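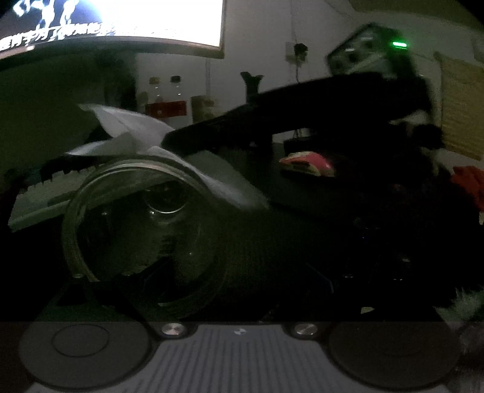
Home | Topics | Ask | Members | Sign in

We use cookies to remember your settings. Accept | Manage

Sourdough starter slows to a crawl when the weather turns

Hello everyone! I've been keeping a rye starter since last December and all summer it doubled in four hours, bless it. Now the kitchen has cooled off and it barely climbs by bedtime. I feed it equal parts flour and water every morning and keep it on the counter next to the bread box. Do I need to throw it out and begin again? I'd hate to, I've gotten very fond of it.

Posted by skendcombe_baker, 2 October 2020

ryeandshine
Oh please don't throw it out! Mine sulks every fall, and I used to panic just like you. Try using water that feels warm on your wrist, and feed it a bit more flour than water so it comes out like thick oatmeal. I keep mine on top of the fridge from now until spring (the back corner, where the warm air comes up) and it perks right up after two or three days. If it smells sour and a little fruity you're fine. Pink streaks or fuzz would be another matter, and then I would start over.

mapleporch29
just buy yeast lol

Tutotora
I agree with the fridge-top idea, though mine got too warm up there and went runny, so keep an eye on it. What I do is save a spoonful of the old starter, feed it with double the flour, and leave it in the oven with only the light on. Put a note on the oven door! I once preheated to 400 with the starter still in there, and my husband still brings it up at dinner.

Get our weekly baking newsletter. Sign up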